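Subject: Re: [ilton-allotments] Water butts, the trough and the new bylaws
From: Lucía Goicoechea
To: ilton-allotments list

Thanks for setting this out, and sorry it took me a while to answer. I have put my replies under your points.

> The parish has asked us to say by the end of January whether we
> want to keep the shared trough or move to butts on each plot. My
> own view is that the trough has had its day. It leaks at the
> north end, the ballcock sticks, and people at the bottom of the
> site have a long walk with cans.

I agree about the ballcock, but I wouldn't give up the trough because of it. A new one is cheap and takes ten minutes to fit if the stopcock by the gate still turns. The leak is a bigger job. I had a look at it last month and the water seems to be coming from the joint where the outlet pipe goes through the wall, so it may only want a new washer and some sealant. If the wall itself has gone then that is different and I would not spend money on it.

The walk is a fair complaint. I am on the Drundholm side and it is 143 paces from my shed to the trough, which in July with two full cans is more than I want to do six times in an evening.

> Butts would cost each plotholder something up front, but there
> would be no more arguments about hoses. We have 40 plots and most
> of them have a shed or a greenhouse that could take a gutter.

Most of them do, but the sheds are small. A six by four shed roof does not collect much in a dry spring, and a dry spring is when we need it. Mine filled one butt twice between March and June last year and after that it was empty until September. I still used the trough all through the summer. If we take the trough out and rely on roofs, the people with no greenhouse will be the first to run short. 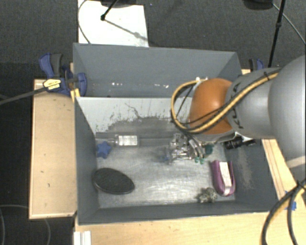 What I would prefer is to keep the trough and add one large tank at the bottom of the site, on the hard standing next to the compost bays. The second-hand ones used by farms hold 1,000 litres and come in a metal cage, and there is usually somebody selling them locally. We would need to be sure what had been in it before. I would only take one that had held food-grade stuff, and I would want to see the label.

It could be filled from the mains with a hose overnight, or from the roof of the old Collado store, which is far bigger than any of our sheds. The gutter on the lane side is sound. The downpipe at the back is missing its last length and has been dripping down the brickwork for years, so we would be doing the building a favour as well. The owner would have to agree — I can ask him, as I see him most weeks.

> On the bylaws, the new wording says no standing water without a
> fixed cover. I read that as meaning the trough would need a lid.

I read it the same way. A lid is no bad thing. It keeps the leaves out and the water stays cleaner, and there are children on the site more often than there used to be. Two hinged boards would do, with a gap at one end for dipping cans, if the parish will accept a gap. Could you ask them before anybody starts cutting wood?

I also think the wording about hoses needs changing. At the moment it says no hose may be left "unattended", and people take that to mean anything from standing next to it to being somewhere on the site. I would put "held in the hand" and leave it at that, except for filling the tank.

> The quote from Kanuneck for removing the trough and capping the
> pipe is 1,079 including VAT. Does that sound high to people?

It does to me. It is also more than we would spend on a tank, a stand, a tap and the downpipe put together, and at the end of it we would have less water than we started with. If others want to go ahead, I would at least get a second price.

One other thing. The stopcock cover by the gate is cracked across and somebody has put a slab over it. Please could whoever did that move it a bit to the left, as I couldn't lift it on my own and we may need to get at the tap in a hurry if there is a hard frost.

I can be at the site from 10 most mornings if anyone wants to look at the hard standing with me. Bring a tape measure if you have one, mine has rusted up.

Lucía
Plot 17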